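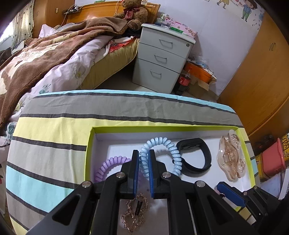

the hair stuff box. current contents

ok thread bc I spent my whole morning on this and I want credit

so the bathroom drawer finally jammed. completely. couldn't get it open more than a finger's width and there was a brush handle wedged up against the top. had to go in with a butter knife

everything in there was hair stuff. or had hair ON it. dumped it all on the bath mat and just sat there a while

moving in two weeks so it had to happen anyway. new place is unit 802 at Irkside and the bathroom has no drawers. none. one shelf and a mirror. who builds a bathroom like that

so the rule is: hair stuff gets one box. shallow one so nothing can hide at the bottom. doesn't fit, doesn't move

box is just white cardboard with the lime green rim. came with something from Prurar last July, I want to say socks? kept it because of the green. I keep every decent box, it's a problem, separate thread

ok what made it in

spiral ties. the light blue and the lavender. I was a regular elastic person forever and then I got one of these in a grab bag at the Mollby street fair and that was it for regular elastics. no dent in my hair by lunch. no headache either if I wear it up all day

yes they stretch out. drop them in a mug of hot water for a couple minutes and they pull back in, mostly. let them dry before you put them back on your head, I shouldn't have to say this but I have done it

the claw clip. the brownish see-through one, champagne I guess? wavy, shiny, little gold plate in the middle. this is my work clip. it's also my cooking clip and my washing my face clip. if I lose it I'm going to be a different person

I did have a backup for it in black and the spring went. kept the broken one in the drawer for a YEAR. why. what was the plan

rhinestone clip. gold, very sparkly. worn twice. was going to toss it and then I put it in my hand and tilted it at the window and well. it's in the box

there's a wedding in the fall so it has a job. that's my argument

and yes the fitness band lives in there too. it's not hair. I know it's not hair. but I take it off at the same time I take my hair down and if it goes anywhere else I lose it till the weekend. so it's an honorary hair thing

ok what did NOT make it

bobby pins, the ones with the little rubber tip gone. straight in the trash. those things scratch. the good ones went in a mint tin, tin goes in my purse, purse is not the box so it doesnt count

headbands. I owned 8 headbands. I wear 0 headbands. they hurt behind the ears after ten minutes and I keep buying them like my skull is going to change shape

7 of them went in the donate bag. kept the stretchy one for painting the new place. it's packed with the rollers

the big round brush. melted bristles on one side. we don't need to discuss it

scrunchies were the hard one. I like them, they just eat space. tried folding them, tried stacking them around a toilet paper roll (this does work, if you have a deep box. I do not have a deep box). ended up putting them over the neck of the hanger that has my robe on it. kind of great? grab one on the way to the shower

somebody asked last time what I do with elastics that still work but have gotten all loose. I use them for cords. every charger in the packing bin has one now. Also chip bags

cleaning, since people always ask. spiral ties and claw clip: warm water, drop of dish soap, old toothbrush for the little grooves. rinse. lay on a towel. take the hair out FIRST, tweezers are your friend

don't soak rhinestone anything. the glue gives up. I wipe around the stones with a barely damp qtip and call it done

the band I just wipe with a wet cloth and dry off. the strap gets gross on the inside faster than you think. go look at yours. I'll wait

update: sat down on the stripey thing to look at the box for a minute and it was suddenly 45 minutes later. anyway. bed's not made properly, brown fleece sliding off the side again. that blanket has never once stayed where I put it

it's the animal pattern one and it's coming to Irkside with me no matter what, don't even start

white duvet with the pale flowers is also coming. the yellow bed skirt I'm less sure about. does anyone still use a bed skirt. real question. I need it to hide the suitcases but maybe in the new place I could just be a person who doesn't have suitcases under the bed

ok replies are all saying keep the bed skirt. fine. bed skirt stays

to the person asking where to get shallow boxes without buying socks: the Haberkorn on the corner puts their empties out by the side door in the morning. ask first. they're nice about it. they'll be plain but you can run washi tape around the rim

or the lid of a shoe box! just use the lid. same thing

someone else asked about dividers. I tried. cut up a cereal box and made little slots and by the second day I was throwing everything on top of the slots. took them out. it's a small box, I can see what I own

only thing I'd change is maybe a lid for moving day. going to put a dish towel over it and tape that down. not glamorous. has to survive a 2 hour drive on somebody's lap, prob mine

also found in the drawer: a key I can't place, half a candle, a coupon for Prurar that expired ages ago, more bobby pins. there are always more bobby pins

tomorrow is under the sink. there's a bag in there I've been calling "the travel bag" and I haven't looked inside since we got back from the lake. I'm a little scared of it

if there's another claw clip in that bag the rule is it has to fight the brown one for the spot

ok going to make the bed

didnt make the bed. got tacos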